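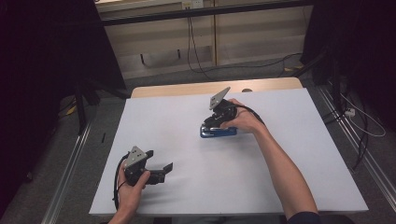
Who Pays to Watch the Serkent League? A Project Report on Small-College Football Rights

I have followed the Serkent League since I was old enough to carry my own seat cushion, so when our sports business class was told to pick a media contract and follow the money, I didn't have to think very long. The league has eight teams, a title game at the end of the season, and a broadcast deal that runs out next August. Two companies want the next one. Prelard is the regional cable channel that has shown the games for as long as I've been watching, and Kaltine is a streaming service that would very much like to take them away.

My first job was to find out how many people would notice the change. I handed out a paper survey at three home games and collected 199 usable answers, plus a fair number with mustard on them that I could still mostly read. The crowd at the biggest of those games, on Saturday, October 5, 2024, was given over the loudspeaker as 1,739, and the stadium holds almost 4,000, so there was plenty of room to walk the rows and talk.

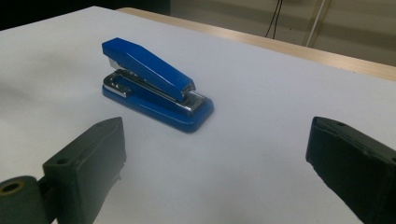

Figure 1. Blue desktop stapler.

What surprised me was how attached the older fans are to Prelard. They like the announcers, they like knowing the channel number, and several told me (at some length, and I enjoyed every minute) about games they had watched from a hospital bed or a kitchen in another state. Students mostly said they would watch wherever the game was free. When I asked what a full season of streaming ought to cost, the highest answer anyone gave was 60 dollars, and that came from a player's grandfather.

Our instructor, Sigrún Grímsdóttir, pushed me to look at the schools' side too, and I'm glad she did. Under the current deal the money is split evenly. Kaltine wants to pay more to the schools that draw more viewers — good news for Aidoo College, which wins nearly every year, and pretty worrying for the bottom half of the league.

I think the league should stay with Prelard for the regular season and sell the title game separately. I would have liked to ask the athletic directors about that, but only one wrote back, and she wanted to wait until the bids are in. Her letter is in the appendix, behind the blank survey form.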